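Lists > Small Workshop Automation > Messages > Grippers
2 min read
Previous | Next | Thread | Reply

From: Shirley Turcotte
Date: March 4, 2019
Subject: Re: Galex fingers, worth the money?

> Has anyone on here tried the Galex finger set from Karaca? We're
> looking at a pair of arms for sorting returned sports goods and the
> stock fingers drop anything floppy. Grenton want a lot more for
> theirs and I can't see why.

Hello all,

Yes, we've got them! We took two sets on the 90 day trial and I've been putting odd things in them ever since, so you get my half-finished opinion for free.

Fitting was easy enough (12 screws a set, and do keep the little hex key, because mine has gone to wherever hex keys go). Karaca's setup sheet is dreadful, mind. It assumes you already run the Zenley software and skips straight to page two of everything. I rang them and got a very patient chap who talked me through it.

Our test list is 32 items long and it's deliberately awkward: bats, straps, shoes, soft things with a stiff bit in the middle.

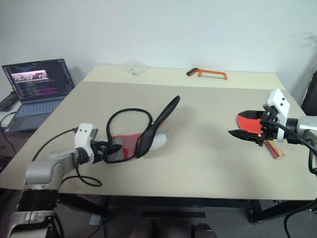 Slipper sort of thing on the left arm, table tennis bat on the right.

Bats I'd call solved, as long as you set the force low for the rubber. Footwear is fussier. Pinch it by one edge and you have to think about where the rest of it will hang, and we spent ages moving the grip point along before I was happy. Thin clear bags I still wouldn't trust to them.

Price is £600 a set, which made me wince. I haven't had the Grenton ones on the bench so can't say if the extra buys you anything. If you only do boxes, stick with your stock fingers.

Happy to send my force settings to anyone who wants them, just reply off list.

Shirley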